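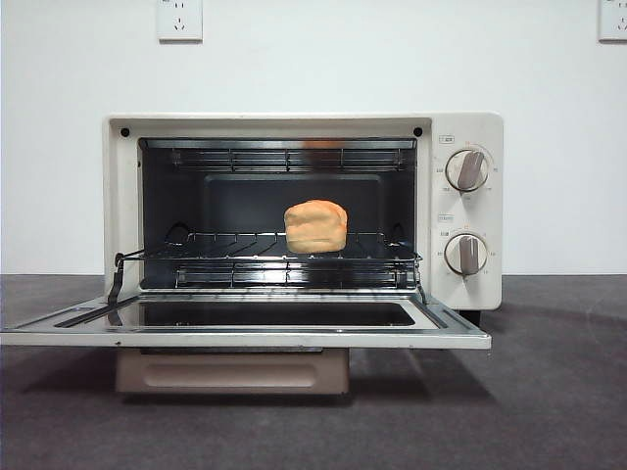

Door down, small loaf on the rack. The cream toaster oven, two knobs and not much else.

Noman Marwat wants to talk about crumbs before anything else. I've got my coat half off and the recorder isn't on yet and he's already going.

"You want to know if someone looks after their little oven, turn it upside down," he says. "Don't even look inside. Just tip it over the sink and listen."

So that's how we start. Tuesday, just after nine, kitchen at the back of the Canpolat, which for anyone not from our end of town is the old dry cleaner's that now does cooking classes, small ones, benchtop stuff. No big ranges. No island bench with the fancy tap. The classes are called Small Heat and the whole idea is baking for people who've got a rental with a dead oven, or no oven, or a caravan. Noman runs them with Aslı Tatlı, who was meant to be at this interview from the beginning and came in late with a bag of flour under each arm.

I asked him why toaster ovens. Obvious question, sorry.

"Because I lived with one for 7 years," he says. "Starkosbridge, upstairs, a room with a sink in it. I baked everything in a toaster oven. Birthday cakes. A chicken once, cut in half, one half then the other half. I didn't think of it as a hardship, I thought of it as the oven."

He'd been a baker's offsider before that, nights, a place with a deck oven you could have parked a ute in. Going from that to a thing on a bench was, he says, like learning to drive again.

"In the big oven the heat is a room. It's in the bricks. You put cold dough in, the oven doesn't notice. In the small one the elements are right there, up top and down below, and the bread is sort of sandwiched. You open the door and half your heat goes out and says goodbye. So you have to be a bit quick and a bit organised. I was neither."

What did he get wrong first?

"Size. Everyone gets the size wrong. They make a normal loaf, it rises, it gets up near the top element and the top goes black and the middle is still dough. I did that for months. Months! I blamed the flour."

The answer was a smaller loaf. That's more or less the course, he says, and then looks a bit worried that I'm going to print it. The loaf they teach in week one is a short squarish thing, nearly a cube, baked in a little straight-sided tin and then knocked out and put back on the bare rack for the last few minutes so the sides firm up. Centre of the rack. He is very firm about centre of the rack. I said does it matter if it's off by a bit and he said a bit is fine, a bit is human, but people shove it to the back because that feels safer and then one side catches.

Quantities, for those who always email me asking: he works from a dough that would make one ordinary sandwich loaf and cuts it into thirds. Two go in the fridge. Bake one today, one tomorrow, one the day after. "Fresh bread three days running, and you only got flour on the bench once. Aslı's idea. I was doing it fresh every time like a fool."

Aslı arrives about here. Flour goes down with a thump.

"Has he done the crumbs?" she says.

He has done the crumbs.

She's the one who sorts the gear, it turns out they fight about gear. Noman would be happy with any old oven. Aslı has opinions. She reckons she's been through a fair few op shop ones and she's got a list of what makes her walk away, which she gives me while washing her hands so I missed some over the tap.

Door that doesn't stay down on its own, no. "You've got a hot tin in two hands, you can't be holding a door with your elbow." Rack that tips when you pull it out, no. Anything with a screen, she'd rather not. "Two knobs. One for how hot, one for how long. If my students can't work it out by looking at it I have to spend the lesson on the oven, and I want to spend the lesson on the bread."

Numbers on the dial, do you trust them?

"No," says Noman.

"No," says Aslı, same time.

They both think every student should buy a cheap oven thermometer and sit it on the rack before they bake a thing. Write the real numbers on masking tape. Stick the tape to the side. Aslı's own at home, she says, is out by so much that she gave up on the printed scale altogether and just remembers where the grip points. "Quarter past for bread. Twenty past for pizza. Like a clock."

I like that. Going to try it.

We talk for a while about who comes. I'd assumed students, and there are some, but Noman says it's mostly people over fifty and people who've just moved. Alper Gökçe is in both lots. He'd dropped by to return a tin, got handed a cup of tea and ended up sitting in on the rest of this, so he's in it now.

"My wife did the baking," Alper says. "Then it was only me, and a smaller flat, and the oven there is full of saucepans because there's no cupboard." He'd never made bread. His first was a brick. Second was also a brick. "The third one my grandson ate. With a lot of butter, but he ate it."

What changed?

"I left it alone to rise. I was poking it. Noman told me go for a walk, so I went to the shops, and came back, and it was big."

Noman laughing at this. He says the walk is proper advice, he gives it to everybody. Kitchens in small flats run hot or cold depending on the time of day and the only thing that reliably goes wrong is people hovering. December classes he has them rise the dough in the laundry, out of the heat. In winter he puts the bowl inside the oven, switched off, door shut, with a mug of hot water beside it. "Then you have to remember it's in there. Please write that. Please write, take the bowl out before you turn the oven on." There has been a bowl. He won't say whose.

Money. I asked, they didn't mind. The classes run 5 weeks and the most expensive thing is the power, then the flour. They started with a small grant and a box of tins from a café that was closing, the Lemusance, down by the bus depot, which some of you will remember for the terrible coffee and very good scones. Kadir Keskin had the café and he gave them everything that was small enough to carry. He's also the reason the first lot of students had aprons.

"He wouldn't take anything for it," says Aslı. "We gave him bread. He's probably sick of bread."

So far they've sent 512 people home with a loaf. I thought that was an odd thing to keep a tally of but there's a notebook by the door and you sign for your loaf when you leave. Aslı wants to get to 2,000 and then have a party. Noman thinks the party should be sooner.

Back to the practical bits, becuase I had a list and was running out of time, parking.

Foil? He uses it, loose, over the top, if the crust is colouring too fast. Has to be kept well clear of the elements, and not if your oven's instructions say don't. Read the instructions, he says, and then admits he's lost his.

Preheating? Yes. Always. Longer than you think. "The little light going off means the air is hot. It doesn't mean the metal is hot. Give it that much again."

Steam? Don't bother. He's tried, it mostly came out round the door. Brush a bit of milk on top and you get colour without any of that carry on. Milk alone gives you a soft gold, egg goes darker and shinier and in a small oven it goes there very fast.

How do you know it's done?

Here they disagree again. Aslı goes by the bottom, tap it, hollow, done. Noman says that with a loaf this little everything sounds hollow and he'd rather see the sides. When the sides have set and there's a crease or two in them and the top has stopped looking puffed and nervous (his word, nervous), it's near enough. Alper uses a skewer. Neither of them approves of the skewer.

And then cooling, with the loaf out of the oven and on a proper wire cooler. Not on the oven rack with the door open, which is what I do. "It keeps cooking," says Aslı. "You think you've finished and it hasn't." Half an hour before you cut it. Alper says ten minutes. Alper is told off.

I wanted to ask what they'd teach next. There's a second course coming, which Oğuzhan Uçar is going to take, he used to do pastry and he's been testing tarts in the same kind of oven at home. Noman has eaten a lot of tarts. The trouble's the bottoms, apparently, pale bottoms, and the fix they've got to is putting the rack on the lower position and a thin black tray in to heat up first. It works for the apple. Not yet for custard.

"Custard he's not sleeping over," Noman says.

Would he go back to a big oven, if he had the room?

He thinks about it a fair while for someone who's talked non stop for an hour. "There's one in my house now," he says. "Came with the house. A good one. My daughter does her roast potatoes in it." And does he bake in it? "Bread? No. I tried. I had it in the middle of this enormous space, one small loaf, and it took twenty minutes just to heat the thing up. I felt silly. I went back to the bench."

Aslı's already weighing flour for the ten o'clock by now and wants the table. I get given half a loaf in a paper bag, and yes I had to sign the notebook.

Small Heat runs mornings at the Canpolat, side entrance on Juvard Lane, bring a tea towel and a container with a lid for your spare dough. You don't need to bring an oven but if yours is playing up and you can carry it, Aslı will have a look. Give it a shake over the sink first.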